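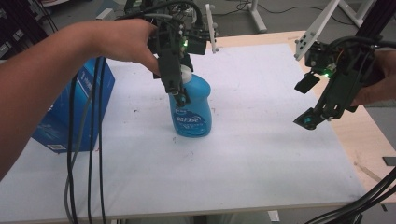

Setting Up a White Work Surface for Packing Bottles and Small Boxes

A plain wooden table is fine for eating at, but it is a poor place to pack household liquids. A drip soaks into the grain and small labels get lost against the wood. A sheet of white board on top fixes most of that, and it costs very little. I have used the same setup since September for sorting and packing bottles before they go on the shelf or into a carton.

You will need:

One sheet of stiff white board or thick paper, smaller than the tabletop
Masking tape
Two old cotton cloths
A soft pencil
The bottles and boxes you want to pack

1. Clear and cover the table

Wipe the table and let it dry. Lay the board down so that a strip of wood shows along at least one side. My board is 40 inches long and leaves a narrow strip of bare table on the right, where I keep the tape. If the board curls, turn it over and leave it overnight under some books.

Tape the corners only. You will want to lift the sheet later.

2. Sort by shape

Put boxes on the left and bottles in the middle. Leave the right side open for whatever you are working on. If you are left-handed, swap it around.

Turn each box until you can read the printing before you set it down. Codes like the "5.0 T-B" on the blue one are easy to miss once there is something on top, and you may need them to match a box to a list. Leave barcodes uncovered.

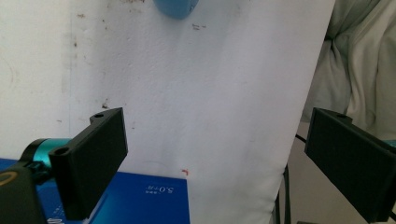
3. Check the caps

Stand each bottle upright and hold the body with one hand. Turn the cap with the other until it stops, then run a dry cloth around the neck. If the cloth picks anything up, take the cap off, wipe the thread and close it again.

Lay a bottle on its side for a minute if it is going to travel. I do this with every bottle, including new ones – shop caps are not always tight.

4. Clean the board as you go

Expect marks. A white surface picks up specks, scuffs and pen lines within a few sessions, and most of them do no harm. Brush off crumbs and grit first. Blot spills with a cloth and don't rub. Pencil comes off with an eraser, ballpoint doesn't.

Don't chase every mark on a paper board. The top layer goes fuzzy, and then it holds dirt much faster than before.

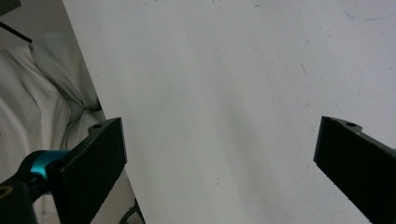
5. Pack

Heavy bottles go into the carton first, upright, with folded cloth between them. Boxes fill the space at the side. Stop when the carton is hard to lift with one arm. For me that is 18 pounds.

Replace the board when it no longer lies flat. I got 75 cartons out of the first one.

Comments (2)

Enikő Fekete
I put a Garnstead cutting mat under the board and it stopped sliding. No tape needed.

Recep Başaran
Does this work with glossy board? Mine is glossy on one side and the bottles skid a bit – I might try the dull side up.

Related
Labeling Shelves in a Small Utility Room
How to Fold a Carton Without Tape
What to Keep Under the Sink
Storing Cleaning Cloths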